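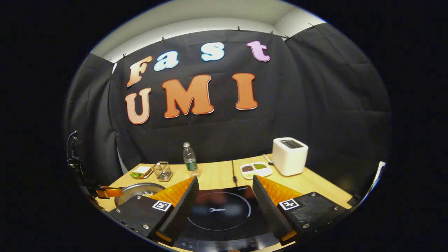 November 27, 2023

Radosław says lunch at the Ralulcombe table is going to be great now. He has been saying this since October. I'll believe it when I get a hot meal there and don't have to listen to a speech about it first.

Today's argument was the toaster. Kiều wants it left out all the time, and I asked who is eating that much toast. She is, apparently. Fine. But it takes up the good side of the table, and the sandwich I had today had soft pale bread that nobody had gone near a toaster with, so what are we keeping it handy for?

Then the induction cooktop. It's a Midea, black, and Shiyu swears by it. I grew up with gas and I like to see the fire. She told me it would boil water in 3 minutes and I said we'd see. I also said that a shiny black top would show every splash, and she said to wipe it. That was the whole discussion.

The tray with the compartments is the part I can't make up my mind about. Something brown in one place, something green in another, never touching. Genowefa thinks it looks like a hospital. Radosław says you eat better when the food is divided up, which he read somewhere, and he can't remember where. I eat the green part last no matter how it's laid out, so I doubt a tray is going to change me at 65.

I do like the little wire basket. I asked what it was meant to hold and got two different answers, so I may take it home for the eggs if it's still sitting there next week.

Kazimiera called after supper. She wants me to come in with her on a set of pans from Jasińska, over 2,000 for the lot — for pans! I told her I'd think about it and I have thought about it and the answer is no. I'll tell her tomorrow. Must also buy bread, and call back about the boiler.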